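Plakton Bench Chores, simulated set

README, last changed July 25, 2018

What this is

Plakton holds 40 rendered runs of small table jobs, made in the Nouri simulator. We wanted to know whether a two-fingered gripper could tidy a workbench yet. Our answer so far is no, or not in any way you would pay for.

Of the 40 runs, 26 count as passed. Please don't quote that as a success rate. A pass means the part was still held when the clock stopped, wherever it had ended up.
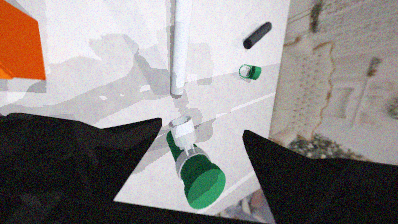

Known problems

Gripping is the easy bit. With a green cylinder held at a slant between the fingers, the part still has to be turned and put somewhere useful, and 7 runs stall there.

The table is plain white with few things on it. My kitchen is neither.

No run has been tried on a real arm. Favitz scores are in a separate folder and use a looser pass rule, so don't mix them.

To do

Add 4 cluttered layouts by November.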